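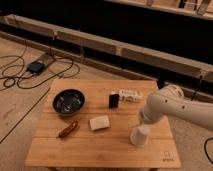

A black bowl on a square wooden table

Review: The Paketti Estate Document Organizer

The Paketti organizer is a binder and workbook set intended for households that wish to keep their wills, property records and account details in one place. It is sold by Vultard in a standard edition and in an extended edition with a fireproof sleeve. This review covers the standard edition, which was used over 8 weeks to assemble the papers of a married couple with two adult children and one rental property.

Contents

The set consists of a ring binder, 47 printed worksheets, a pack of clear pockets and a short guide. The worksheets are grouped under personal details, assets, debts, insurance, guardianship and funeral wishes. A separate section lists the persons who should be notified after a death, with space for telephone numbers and account references.

The guide was written by Gerd Rathjen and is the strongest part of the product. It explains in everyday language what an executor does, how a beneficiary designation on a retirement account may override the terms of a will, and when a witness should not also be a beneficiary. It states on its first page that the worksheets do not constitute a will and have no legal force. Purchasers should read that page before completing anything else.

Use

Most households will be able to finish the asset section in two or three sittings. The debt section takes longer than its length suggests, as lenders' reference numbers are seldom kept together. The pages accept ordinary ballpoint ink without smearing. Pencil is advisable for account balances, which will change.

The guardianship worksheet is less satisfactory. It provides room for one guardian and one alternate per household, and families whose children would be placed with different relatives must copy the page by hand. Digital assets receive a single sheet, with no guidance on where passwords should be stored.

Comparison

The Annan folder costs less and takes up less shelf space, but it offers no written guidance and its pockets are too narrow for a folded deed. The Okitz system includes an online vault at an annual fee. It suits users who travel often, although an executor without the login would face some delay.

Assessment

The Paketti organizer is recommended for households whose arrangements are simple and whose wills have already been signed. Those with a business interest, property in more than one state or a blended family should consult an attorney first and use the binder to store the resulting documents. Replacement worksheets may be ordered separately from Vultard.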